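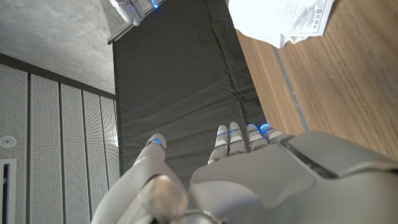
Projects > Student grants > Prunus > Progress reports

Prunus – second progress report to the Tramholm Fund

Submitted by the Painemal High robotics club, Thursday, December 3, 2020

Sorry for the short sentences, this is due at five and the bench has to be cleared before then. Same headings as last time so you can put the two side by side.

Where we are

Behind on folding, ahead on hands. Money OK. Students OK, 16 on the list, split into two groups who don't overlap in the room. First report said we'd have a full fold by the end of October. We did not. We got the first half of a fold in October and have been working on the second half since.

For whoever is reading this one new: Prunus is a two-handed robot project. Both hands have a thumb and fingers, and the goal is to have them do soft jobs with cloth and padding, things that sag and slide. Last year's club did blocks and cups. Cloth is a lot harder. The grant pays for hand parts, the padded mat work, and bench time after school.

What got done since the last report

Both hands mounted and talking to the same laptop. This took most of the first stretch. The left would get its command and the right would get it late, so one side of the mat went up and the other side stayed put. Cause was a bad hub, not our code, though we rewrote the code twice before someone swapped the hub. The rewrite is cleaner so we kept it.

Wrist cameras on and recording. Every run gets saved with a one-line note by whoever was on the stop button. The notes are uneven. Some say "good" and that's the whole note. We have a new rule that "good" doesn't count as a note, you have to put what the hand did first and where it let go.

Finger lights. The rings on the fingers and thumb are blue, and we left them that way. The younger group wanted colors for each state (waiting, closing, holding) and made a nice chart, but it means touching the firmware and we said not before spring. Chart is on the wall.

Thumb work. The thumb on the left was closing too early and pushing the mat away before the fingers got under it. Now it waits. The wait is set by hand per task, which we know isn't a real fix. One of the seniors is trying to get the wait from how hard the motors are working. Works on the bench with a towel. Doesn't work with the padded mat yet, the mat is stiffer along its length than across and the numbers jump around.

Task sheets. Every task now has a sheet: start position, end position, what counts as done, when to hit stop. Sounds boring, has helped more than anything. Before, two groups could run "the fold" and mean different things.

The tasks, one by one

Reach and touch. Done. Hand comes down to the mat, fingers touch, hand goes back up. We run it at the start of every session as a warm up for the robot and for us.

Smooth. Mostly done. Open hand, fingers flat, pull along the mat to take wrinkles out. It takes out big ones. Small creases stay. We had wanted a pass/fail on this and could not agree on what a wrinkle is, so the sheet says "flatter than before, two people agree."

Pinch and lift edge. This is the one we'd show you. In the last set of 20 tries the hand got the edge off the table in 16. Misses were mostly the thumb sliding on top of the mat when it should have gone under. All tries were on the same mat, same table, same light, so please don't read to much into it. We'll repeat with a second mat in January.

Fold in half, two hands. Not done. Lift works, carry works most of the time, letting go does not. One hand opens before the other and the corner swings. We thought this would be a timing problem and spent two weeks on timing. Now we think the mat sticks a little to the finger joints where the segments meet. Trying finger sleeves next (see money).

Label handling. New, wasn't in the proposal. The idea is to pick up a small thin tag without crushing it. Came up by itself as cloth things have tags on them and the fingers kept catching. A couple of students got hooked on it and it's a good small job for the days when there isn't time for a fold. Not spending grant money on it. If you'd like us to drop it, say so.

Money

Hand parts – spent as planned, all of it ordered from Prornness. One order came with the wrong screws, they sent the right ones and let us keep the others.

Mats and cloth – under budget. One padded mat has held up better than we thought it would.

Finger sleeves – not in the budget. We'd like to move $30 over from the mat line to cover a first try. It's small, but your rules say ask, so this is us asking.

Laptop repair – paid by the school, not from the grant.

Receipts are in the same shared folder as before. The one that was missing in the first report is in there now.

Students

Most weeks everybody on the list shows up. Two groups, older and younger, two sessions a week each. Masks on, one person at the table and one on stop, the others working on notes, code or parts further back. It's slower. A session that used to get a pile of tries now gets maybe half that, with all the swapping places and wiping down.

Jobs rotate: hands on, stop button, notes, code. We started with fixed jobs and the same kids were always driving. Since rotating, the notes got worse for a while and then better. Three students who hadn't written any code before this fall have changes in the working version. One of those broke the warm up for a full afternoon, and the same student found it and put it back, and then wrote a check so it can't happen again the same way.

Parents' evening was canceled so there was no public demo. We made a video instead, no sound, captions typed by the younger group. Link is in the folder. It's long, skip to the part where the edge comes up.

Safety

Nothing to report as an injury. Stop button used a lot, which is what we want. One pinched glove in October: student was moving the mat while the hand was still powered. No hurt finger, but we stopped for the day and changed the rule. Now nobody reaches onto the table until the person on stop says "off" out loud and the next person says it back. The rule is taped up next to the chart.

Problems

Time, mainly. The room is shared and we lose the back end of a session putting things away. If we could leave the mat and arms set up overnight we'd get more tries in, and the start position would match day to day. Talking to the school.

Start position. Related to that. The mat is never laid exactly where it was last time and the hand doesn't care much for reach and touch but cares a lot for the fold. We're lining up the mat's long edge by eye. Want marks on the table that come off without hurting the finish. Suggestions welcome.

Storage. Video from the wrist cameras fills the drive fast. We delete nothing so far. We'll have to pick, and the students want to keep all the bad ones (good argument, the bad ones are where the thumb shows what it's doing). Probably keep all misses and every other good one.

Expectations, also. The proposal said full fold, then a stack of folded mats. The stack isn't going to happen this school year. We'd rather tell you now. A repeatable two-hand fold by the end of the spring is what we think we can do.

Next

December: sleeves if you OK the move. Finish the notes cleanup. No new tasks before the break.

January: second mat, repeat the edge lift with the same sheet. Younger group runs it, older group keeps out.

After that: the fold, only the letting-go part. Start with the mat already lifted and carried so we don't burn tries getting there. Then join the halves back up.

What we need from you

Yes or no on the $30.

Yes or no on the label job.

A word on whether the change to the end goal needs a form or if this report covers it. The form on your site is for date changes only, as far as we can tell.

Whether the next report can be the video plus one page. The students would like to write that one themselfs.

That's it, bench needs clearing. Raw notes on request, they're not pretty.

Shared 30 times | 4 comments

Comments

prunus_parent: My daughter has been saying "off" and waiting for me to say it back before she'll take a pan from me. So the safety rule is working at our house. Great to read what they've been up to, thank you for posting the report where we can see it.

benchleftovers: For table marks try low-tack painter's tape, only the corners, and pull it the same day. We left ours on over a summer and it took some finish with it. Also your letting-go problem sounds like ours with felt. We had one hand open a little, then the other a little, and kept trading. Ugly but the corner stopped swinging.

Painemal robotics club: Thanks, trying the trading thing Tuesday. The younger group already has a name for it, which won't be going in the next report.

oldclubmember: Keep the bad videos!! We threw ours out and I still regret it. What are the sleeves made of?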